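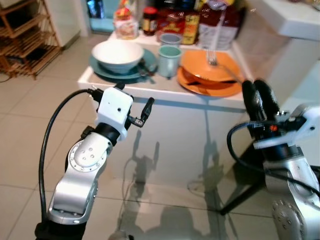 What do you check first when one gripper stops closing partway through a job and the other arm carries on as normal?
Check the gripper cable, starting at the connector on the housing, before you touch any software settings.

tretuta_bench
Posted 9:40 pm
Two-arm setup, clearing dishes off a table. The right gripper quit closing at cycle 2,044. No error in the log until 10 seconds later, then "finger position timeout". By then the arm had already lifted and moved off with nothing in its fingers. Left side kept working. Power cycle fixed it for some 200 cycles and then it did the same thing. Running Younis control software, January release.

gridlock7
Cable. Ours had the same kind of loop off the top of the housing and it broke inside the jacket, right where it bends. Looked fine from outside. Put a meter on it and flex it by hand.

plateau_m
I don't agree that it's the cable. A broken wire would not give you 200 good cycles after a restart. Sounds like the motor driver getting hot and shutting down. What force limit are you using?

gridlock7
It would if the break only opens at one wrist angle. Ours ran a full afternoon between faults.

tretuta_bench
Force limit is the default. Housing was warm, I could keep my hand on it.

plateau_m
Default is too high for plates in my opinion. Drop it and see.

Diteck_user
Whatever the cause, the 10 second delay is the bigger problem. The arm should not lift until the grip is confirmed. In the Plondberg cell we set the timeout to 2 and made it a full stop for both arms. And kill power before you flex that cable – a gripper can close on you when the signal comes back.

tretuta_bench
Metered it with the power off. One line opens when the wrist is turned all the way in. New cable is ordered. Timeout is now 2 and both arms stop on it.

plateau_m
Fair enough. I would still lower the force.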